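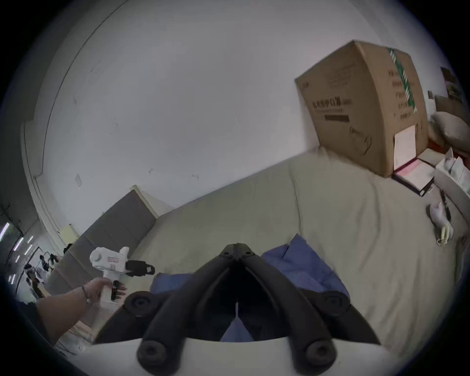
Week 3 handout: House rules for hand-held gripper work

Monday, September 10, 2018

Okay, so this is the handout I promised at the end of last week, the one that goes with the talk about "good practice" and why I keep putting it in air quotes. It's long. Please read it before you sign up for a session in the lab, and bring a copy with you (paper or phone, I don't care which).

A quick word on what these rules are. They aren't a published standard. They grew out of the Plerkis project, where a bunch of us spent most of a winter teaching cloth handling with hand-held grippers, and they were cleaned up when Koubek asked for something it could give its own operators. What you've got is the teaching version. Where I disagree with my own rules I'll say so.

1. Words we use

Gripper: the tool in your hand. Two fingers, a body, a handle. If you're holding it, it's your gripper for the whole take, and you don't swap halfway through.

Take: one go at one task, from the ready position back to the ready position.

Session: a block of takes with the same layout and the same people.

Layout: everything in the work area, including the stuff you aren't going to touch. I'll come back to this one, and at some length, sorry!

Ready position: fingers open, tips clear of the object, hand still. Hovering over the cloth counts as ready. Resting on it doesn't.

2. Before you pick anything up

Look at the fingers. Both of them, both sides. Rubbery fingers pick up lint like you wouldn't believe, and lint changes how they hold a thin fabric. Wipe them with a dry cloth between sessions. Please don't use the alcohol wipes from the first aid box. I know they're handy.

Squeeze the trigger five times with nothing between the fingers. The fingers should meet at the tips and open again without sticking. If they stick, put the tool on the repair shelf with a note on it. A note that says "broken" tells me nothing — write what it did.

Check your sleeves and your wrists. The Koubek version of this rule says no jewelry at all below the elbow. Ours says nothing loose, nothing that dangles, nothing that can slide down into the trigger. A thin bracelet that stays put on the wrist is okay by me for cloth and other soft things. For anything with a motor in it, take everything off, and that includes your watch. If you're not sure which rule you're under, use the Koubek one.

Sit or stand so you can reach the far side of the work area without leaning on it. Sofas are the worst for this. You put a knee down, the seat dips, and every fold in the cloth moves with it.

3. The layout rule

So here's where most of the arguments happen. Students arrive thinking the work area should be bare, like a lab bench in a movie. I used to think so too. My first set of rules had a line that said "clear all surfaces," and people cleared them beautifully, and then we had a pile of takes in which cloth was only ever handled on an empty table. Nobody's home looks like that.

The rule now goes like this:

Leave ordinary things where they are, as long as they're out of the reach of the fingers. Cardboard boxes, a book, crumpled packing paper, a cushion: all fine. They belong to the layout and you treat them as part of it.

Move anything sharp, anything that spills and anything that somebody would be upset to lose.

Keep straps and cables out of the path between your ready position and the object. A short strap lying off to one side can stay. If you'd have to lift over it, move it.

Once the session has begun, the layout is frozen. You don't tidy between takes! If the box falls over, end the session, stand the box up and begin a new one.

Read what's written on things before you start. Shipping papers are the classic trap, all that small print, and sometimes there's an address in it. Names, phone numbers, bills, school forms: turn them over or take them out of the room. I'm strict on this one and I'll stay strict.

4. Two grippers at once

Most of you will be working with a pair by December, either one person with a tool in each hand or two people sharing a seat. The rules for the two cases are nearly the same, and I find it easier to teach them together.

Say which tool leads. The leading tool makes the first contact, and the other one waits in the ready position until the leader has closed. With folding this feels slow for the first hour or so and then you stop noticing.

Never let the fingers of one tool close on the fingers of the other. It does no harm to the people, but it chews up the pads, and pads are the one part I can't get quickly. (Stistska makes ours in small batches, and their delivery dates are, let's say, a mood.)

Hold the tool upright by the handle when you aren't using it. Don't lay it down on the work area in the middle of a take, even for a second. Upright, in the hand, fingers pointing in toward the work. Students tell me this looks fussy. It does, a bit.

Come in from your own side. Crossing over the other arm is allowed only when the task sheet says so.

5. Working on soft surfaces

Cloth on a table is one problem. Cloth on a sofa is two, since the seat has wrinkles of its own and the fingers can't always tell whose fabric they've got. Well, you can tell. So use your eyes and slow down.

Approach from above, tips first, and stop just short. Look at where the folds run. Pick one fold and go for the top of it, with a finger on each side. If you pinch straight down into a flat part you'll take some of the seat cover along, and then you'll tug, and then the whole layout shifts.

If you've grabbed the seat cover, open the fingers fully and go back to ready. It counts as a failed attempt inside the same take. Keep the take. I can't say this loudly enough — keep the take! We went through the Plerkis log after the first season and found 1353 takes entered, with only 22 of them marked as having a failed grasp. I don't believe that for one minute, and neither should you. People were quietly throwing out the ugly ones, and the ugly ones are where you learn how a cloth gets away from you.

Speed: no faster than you could talk someone through it. There's a number in the Koubek version, 200 millimeters per second at the fingertip, and I've never met a human being who can feel that. Use the talking test.

6. Other people in the room

You'll often work in a place where other people are going about their day in the next room or down a hall. Good practice here is mostly good manners:

Tell everyone within sight of the work area that a session is on and how long it'll last. Do it out loud, and don't count on the sign on the door.

Ask, don't assume, whether they mind being in the background. If anybody minds, turn the layout so they're out of view or wait until they've left. You don't get to ask why.

Nobody crosses the work area during a take. If it happens, open the fingers and hold still until they're past.

Children and pets end the session. No debate on this one, however sleepy the cat.

7. Logging

One line per take, in the log, right away. I don't want it written up from memory at the end of the day. The line has the take number, the task, which tool led, and one of three words: done, partly, failed. After that comes anything odd, in your own words. "Cloth slid toward me" is a great note. "Issue with grasp" is a bad one.

Take numbers start over at every session and they never skip. If you make a false start, it still gets a number. The old Mindeo log sheets have a box for "quality" from one to ten; leave it blank. We compared a few of those scores last year and two people watching the same take were four points apart, so I've stopped pretending that it measures anything.

Stop after 200 takes in a day, even if you feel great. Your grip gets lazy long before your hand starts to hurt, and a sore thumb can hang around for weeks. Take a break whenever you change tasks. If your hand does hurt, stop right then, and tell me, please, even if it seems silly.

8. Where I'm not sure

I said I'd own up to these.

The frozen layout rule is hard on long sessions. Things on a sofa creep. A book that began flat against a box may be at an angle an hour later without anyone touching it, and technically that's a new layout. I let it go. A stricter teacher wouldn't.

The bracelet rule may be wrong. I've gone back and forth, and if you have a good case for simply copying Koubek, bring it to class.

I also don't have a decent rule for left-handed leads. The task sheets were all written by right-handers (me included) and it shows in section 4.

For next week

Read sections 3 and 5 again, then pick a soft surface at home and write a one-page layout note for it: what stays, what moves, what gets turned over, and where the ready position would be. No drawings needed, though I like them. Bring one piece of cloth that you don't mind having pinched a lot. Not a silk scarf. Somebody did that once and I still feel bad.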